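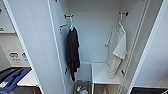
Locker Questions I Get All the Time
Last updated Aug 7, 2026

My first post about organizing a tall locker picked up 451 comments (thank you!!) and a lot of you were asking the same things. I've pulled the questions together here so you don't have to scroll through the whole pile.

Which locker do you have?

It's the Romness double-door in white. I looked at the Baird too and liked it, but it came with one door and I really wanted two. With both open I can get at everything without reaching around a door and knocking stuff over, and I am a person who knocks stuff over.

Isn't it too narrow for real hangers?

It's snug! Mine has no rail, so the hangers go on hooks, and that means you get one or two things hanging and that's your lot. I tried cramming five shirts in there back in June and the doors wouldn't close. Now it's one thing per hook and everything else gets folded or goes someplace else.

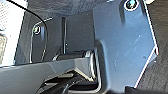
If you have a bigger wardrobe nearby, let it do the heavy work and save the locker for what you grab every day. Mine is for the morning: something to throw on, something to dry off with, and all the little bottles that used to live on the edge of the sink.

Do the hangers have to match?

No, but I like it when they do. Cheap plastic is fine. I had some padded ones from Mustham that were lovely and way too fat for the space (they're in my sister's closet now, living a better life).

What goes at the bottom? 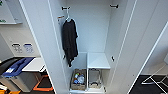 The floor of a locker turns into a pit if you let it, so decide early what lives down there. I tried shoe boxes, then a plastic drawer thing, and the drawer couldn't open past the door hinge. Two woven baskets side by side is what stuck for me, the full one on the left for small stuff and the other one tucked inside the opening of the white shelf cube. I try to keep that second basket mostly empty so there's always somewhere to drop things when I'm in a hurry. The top of the cube makes a handy little ledge, too.

How do you keep the small-stuff basket from becoming a junk basket?

Um, I don't always? Every couple of weeks I tip it out on the bed, toss anything that's used up, and put the rest back. Takes me 7 minutes if I don't start reading labels. Tall bottles go at the back and packets in front.

Should I hang dark things and towels next to each other?

Put them on opposite sides. Lint from a new towel will find a black jacket every single time. Wash the towel a couple of times first and it gets a lot better.

Can I add more hooks?
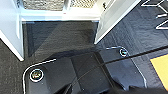

Radwa Berrada wrote in to say that stick-on ones held up fine in her locker as long as she wiped the wall down first and left them alone overnight before hanging anything. She also puts hers on the side walls, low down, for a bag. I'd go easy on the weight myself, but I'm stealing the bag idea.

Do you use a liner or a mat in the baskets?

An old dish towel, folded to fit. Wash it when something leaks. Something will leak, and it'll be the shampoo.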